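Ticket: Second sock bench, budget and purchasing
Status: Open (again)
Raised by: Aoife Hennessy
Site: Kostville
Priority: Medium, formerly High, formerly Low

Original request

We need a second two-arm bench before the August intake. The present one is booked solid, and whoever has the pairing task spends the first part of their slot clearing up after whoever had toiletries. I asked for a quote for a complete duplicate: two arms, two grippers, tables, cabling, spares. Finance asked whether we could duplicate it "minus the arms". I have marked that suggestion as received.

1/29/18 — Quote in from Le Goff

Arms and grippers are as expected. The surprise is a line for "work surface, integrated", which at $3,832 is a lot of money for somewhere to put a sock. I rang to ask what it was integrated with. The answer was the catalogue.

Checked our own setup before arguing. We run two white tables butted together, the back one against the wall and the arms working over the front one. There is a seam. The integrated surface has no seam, and Le Goff's rep feels strongly about seams. Asked the operators whether the seam has ever cost them a grasp. Replies ranged from "what seam" to a long one about chairs, which I have forwarded to the chairs ticket.

Action: strike the integrated surface. Two ordinary tables at $200 each, same height, same colour.

Update — gripper fingers

Skillholm can supply spare finger sets at up to 62 days' lead time. Wisus says less, but won't put it in writing, so I have budgeted for Skillholm and will be pleasantly surprised by Wisus if the occasion ever arises. Fingers are the consumable here. Anyone who thinks socks are a gentle load is welcome to come and watch the fingertips going down onto the tabletop after a toe.

Please order spares with the arms this time. Last time we ordered them after, and spent the wait with a very expensive coat rack.

Update — query from Finance about the footprint

Query was: "Could the second bench be half the depth, as the socks are small?" Fair question, and I went down to the bench to answer it. The socks do stay on the front table. The back table is holding the pink plate, the toiletries organizer, a bag of yellow and pink bits, a water bottle, and a laptop sits partly off it on the left. The pink basket has settled across the join, so it counts against both.

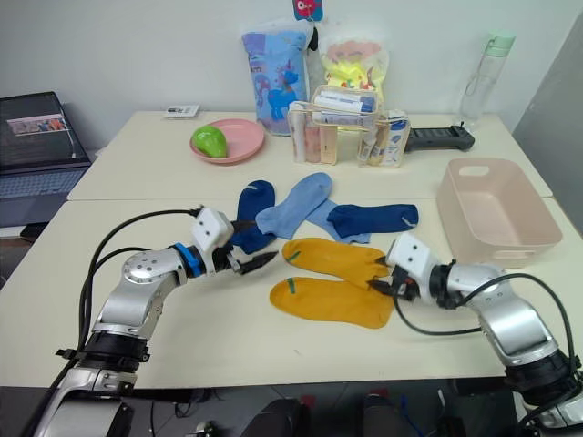
Checklist before the order is re-submitted

1. Depth: keep both tables. Half depth would put the plate and the organizer on the floor, and the operators have already told me what they think of that. Add a small shelf for personal items and see if anybody uses it.

2. Cables: the quote has one cable kit. We have two arms. Asked Le Goff whether the kit was per arm or per bench and got a brochure. Asked again.

3. Socks: navy, light blue and mustard, to match what we have. Petty cash. Do not raise a purchase order for socks. Last time it went to three approvers and came back with a query about sizing.

4. Hand controller: confirm whether one comes with the bench or is extra. If extra, add it now while everyone is still numb from the arms.

5. Power: Facilities to confirm the circuit in the new spot. Chased twice, politely, and once more in my ordinary voice.

Current state

Waiting on Le Goff for item 2 and Facilities for item 5. Finance has approved the tables. Not the arms yet, just the tables, so if anyone would like somewhere to eat lunch in the meantime, let me know and I'll get them put up.

A.H.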